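Kastetti round table
Tilach furniture, meeting and break room range

A round wooden table with a smooth, light honey-coloured top and a thin edge. It suits a small office where the same table is used for meetings and for lunch. 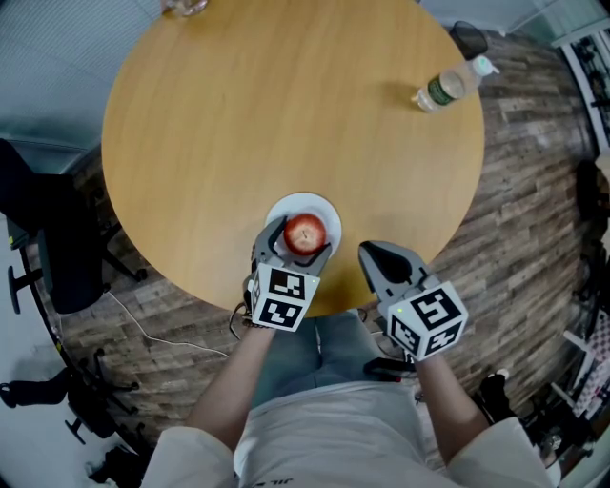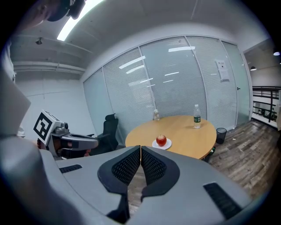 Top diameter is 100 cm. The finish is a clear matt lacquer — wipe it with a damp cloth and dry it afterwards. Do not use scouring pads.

Delivered flat with 16 bolts and a hex key. Tighten the bolts again after 6 weeks of use.

Guarantee: 36 months on the top and base. Chairs are sold separately, see the Castier page.

Spare feet and bolts can be ordered from Zakharchenko — please quote the number under the top.

Prices checked 7/30/22.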